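Setting up your Fenda countertop water filter, part 2: first flush

1. Push the Lozano cartridge in until it clicks. I always give it a tug to check.

2. Run cold water through it for 3 minutes. Mine came out gray at first, and the manual says that's just carbon dust!

Caution: never run hot water through the cartridge. I ruined one last December (my own fault). 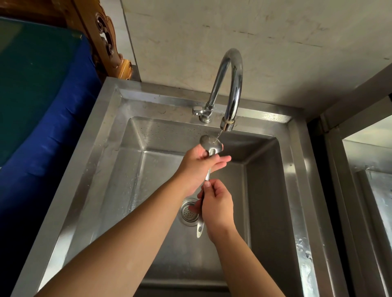

3. Write the date on the sticker. Mine lasts about 700 gallons, so I'd rather have a spare in the drawer.

Comments
"Step 1 click is really quiet, fyi"
"Does the Ososance one fit too?"

Related
Descaling the Stodden kettle
Fixing a drippy hose

Contact | Copyright | Back to top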